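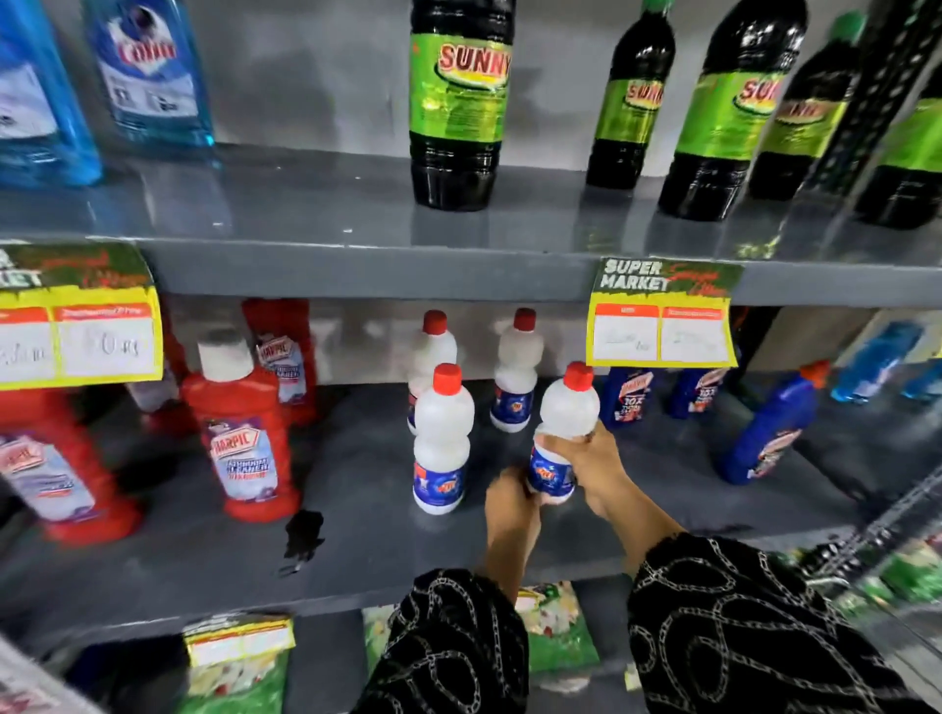 Two-handed pick of a capped bottle from a mid-height supermarket shelf, seen from head level.

Three grippers, one shelf: what a bleach bottle asks of a robot hand

A bleach bottle is a poor object for a parallel-jaw gripper. The body is rounded, the waist is narrow, the shoulder slopes, and the cap is small enough that a jaw closing on it will carry the full weight on a thread that was never meant for it. A person reaching for one usually settles the matter with two hands, one low on the body near the label and one around the shoulder under the cap. The bottle comes up, tilts toward the body, and clears its neighbors.

Whether a machine should copy that grasp is the question behind a series of bench trials at Drurndale, a test facility that has built a full-size grocery bay with gray metal shelving to compare end effectors. The trials covered three units: the Tekia parallel jaw, the Dong three-finger adaptive hand, and the Solance suction-and-pinch hybrid. All were mounted in turn on the same pair of six-axis arms, with the same wrist force sensor, the same controller and the same head camera. Only the hand and its grasp planner changed.

The run log holds 1726 pick attempts. Each object was placed at five depths, and the layout was reshuffled after every 30 picks. Bottles were set close together, with a few left leaning or lying on their sides, as they are in a store by late afternoon.

The Tekia unit is the simplest of the three. Its stroke is long enough to span most household bottles, and its position repeatability was the best in the group. On straight-sided containers it rarely needed a second try. On waisted bottles, results depended on height. A grasp taken at the waist held firmly, but the planner often chose the widest visible section, where the curved wall let the bottle rotate between the pads. Softer pads reduced the rotation and made release slower. Drurndale's engineers eventually fixed the grasp height by product class, a workable answer for a known catalog and a poor one for a new item.

The Dong hand handled curvature better. Its fingers close until each meets resistance, so the grip conforms to the body without an exact shape model. The cost is room. With the fingers open, the hand needs clear space on both sides and behind, and a back-row bottle seldom has it. In tight clusters the hand pushed the neighbors before it touched the target. Bottles with an angled neck, the usual form for toilet cleaner, were the worst case: the hand was wide, the neck got in the way, and the approach had to be replanned from the side.

Solance takes the opposite route. A single cup on an extending rod makes first contact, pulls the bottle forward, and two short fingers then close on it. The rod fits where the other hands do not, and it reached the deepest position without disturbing the front row. Suction on a flat label was reliable. Suction across a label edge was not, and residue from leaking product shortened the life of the cup. The test crew wiped the shelf between some runs and left it alone in others. Seal failures were clearly more frequent in the second group.

Two-arm picking was tested last. The left arm took the lower body, the right arm the shoulder, and the controller shared the load through the wrist sensors. With the Tekia jaws fitted, rotation during the lift almost disappeared. Cycle time doubled, however, and the two forearms blocked much of the head camera's view of the lower shelf during the reach. A second camera at the right wrist restored enough of the view to keep the planner running, at the price of another calibration step at each hand change.

Calibration took more bench time than the team had planned. Glossy shelf lips threw highlights into the depth data, and dark liquid in clear plastic returned almost nothing at all. Dishwashing liquid was therefore located mainly by its label. When a label faced away, the system asked for another viewpoint before it moved.

On present results, the hybrid suits dense shelves and clean stock, the parallel jaw suits a fixed range, and the adaptive hand suits open layouts with mixed shapes. Drurndale plans a further round in March with a revised Dong hand that has slimmer fingertips, and a Solance cup in a harder compound. The shelf layout will stay the same. Refill pouches and bagged goods, left out of this round, will be added on the bottom shelf.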